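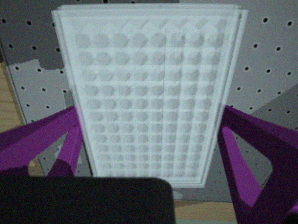 **Jilaswood Creek Group, minutes, 25 December 2025**

Present: Kusum Vashisht (chair), Ilaria Marchetti, Nives Tedesco, Agata Lombardi (minutes).
By phone: Osvaldo Santoro, from what sounded like a large family dinner.

The chair thanked those present for coming out on a holiday. Nives asked that the minutes show the date was picked in the summer, by vote, and that she voted against it. So shown.

## 1. Last meeting's minutes

Approved with one change. "Osvaldo agreed to fix the gate" now reads "Osvaldo agreed the gate was broken."

## 2. The creek below Fontes

Ilaria walked the stretch from the footbridge down to the old Fontes mill. The bank by the willow has slumped again and taken the lower path with it. She got around by way of the field, where she met the owner, who was polite for longer than she expected.

There is also a shopping cart in the pool under the bridge. It was there last winter. Kusum asked if it was the same cart. Ilaria said it had more moss on it, and she has stopped thinking of it as trash and started using it as a depth marker. Left in place until the water drops.

The water has a brown tint after rain and clears by the next day. Osvaldo thinks it comes from the new ditch at Misterier Farm. Nives thinks it comes from rain. Ilaria will take samples above and below the ditch before and after the next storm, and the argument is closed until she does.

**Action:** Ilaria, samples, both sides of the ditch.

## 3. Sample storage

The samples from the fall are still in Kusum's garage refrigerator, beside the cranberry sauce. Kusum's household has raised this. Labels have come off several of the bottles and the group no longer knows which end of the creek they describe. Agreed to pour them out and start over with a pen that works in the cold.

Nives asked that we write the place and time on the bottle itself, not on the lid. Lids get swapped. Everyone agreed that this was sensible and that she had said it before.

**Action:** Agata to buy pens. Kusum to get her shelf back. 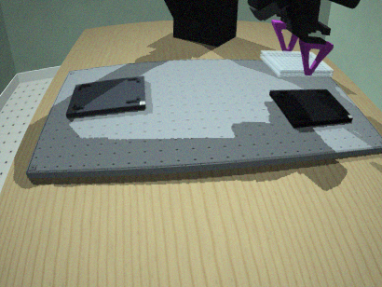
*Gray breadboard plate on a wood tabletop, partly in shadow.*

## 4. Money

The hardware store in Pleveck gave us $200, which is very kind, and a box of 100 paint stirrers, which is also kind. Ideas for the stirrers are welcome. Osvaldo suggested plant markers, then had to go and carve something.

The printer's bill for the fliers came in. We ordered 1000 and have most of them. The creek is spelled correctly on all of them. The meeting place is not.

Agreed: hand out the fliers anyway, with the place written in by pen (see pens, item 3). Ilaria abstained on the grounds that she proofread them.

## 5. The petition

The footbridge petition closed with 552 signatures. The county has replied to say it has been received and passed to the right office. Kusum called the right office and was told it was a different one. She will call that one in January.

Nives read out the best of the comments people left. One asked for a handrail on both sides. One asked for the bridge to be moved closer to his house. One was a recipe for trout, with no further remarks, and Agata has been asked to keep a copy.

Osvaldo came back on the line and wanted to know if we could build the handrail ourselves. Long talk. The short version is that the county owns the bridge and would sooner see us fall off it than touch it. Osvaldo asked that his disappointment be noted.

**Action:** Kusum to call. Osvaldo not to build anything.

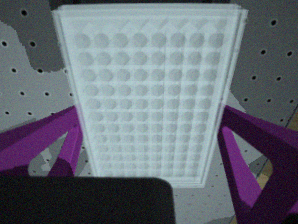

## 6. Tree planting

Alder and dogwood, along the slumped part of the bank, if the field owner lets us cross. Ilaria will ask him while he is still polite. The nursery at Misterier will hold the young trees for us until the ground is fit to dig.

We need spades. Last year everyone brought gloves and one person brought a spade. Nives would like it known that it was her spade and that the handle has not been the same.

**Action:** Ilaria to see the field owner. Everyone to look in their own shed before asking to borrow.

## 7. Other business

The gate is still broken. Osvaldo still agrees.

Agata asked if someone else would like to take the minutes for a while. There was a pause, and then Kusum passed the cookies around.

## 8. Next meeting

January, at Nives's house, on a date to be set by e-mail. Nives will check it against a list of holidays first.

Minutes taken by A. Lombardi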